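Skitum Bakery Automation Trial
Second progress report to the Norkby Workplace Fund
29/12/2023

Since the July report the trial at Skitum has moved from the back bench to bread service. The funding agreement asks us to report on output, on equipment and on what has changed for staff. The third heading gets the most room this time, as the first two are short.

Output. The arms handled 2,978 rolls and pastries in the period. The supplier, Tawhiri, puts this figure at the top of its own summary. We would put it lower down. It counts every item lifted, including those set down in the wrong spot and moved again by hand, and the Ukodex logging software has no category for that. We have asked for one twice. Until it exists I would not use the number to justify a second site.

Equipment. The grip force settings were redone for laminated and knotted items, which shed crust under the original ones. Plain dinner rolls were never much of a problem. Fingertip pads are a consumable and were not in the original budget. We have covered them from the training line and will need to talk about that.

Staff. The application said the arms would free 30 hours a week of labour for customer service and skilled baking. We have found 6. The rest has gone into wiping down, restarting, re-teaching positions after the tables are moved for cleaning, and standing nearby in case. Standing nearby is not on anyone's roster, so it comes out of breaks or out of the early shift's prep time. Two of the bakers now do most of it because they were the ones who learned the software first, and they are paid the same as before. 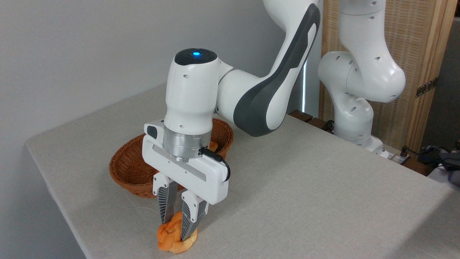

Basket work was chosen as the first task on the grounds that it is dull and hard on the wrists. Staff agree about the wrists. Several told us they didn't mind the dull part, as it was the one stretch of the morning when they could sit and talk. That was not in our baseline survey and we should have asked.

No positions have been cut and management has repeated that none will be during the trial. The commitment ends when the trial does. Staff know this and so should the Fund.

For the next period we propose to hold the trial at its present size, roster the supervision time properly, and run 4 weeks with the arms off for comparison. Tawhiri objects to the last item. We would like the Fund's view before we reply to them.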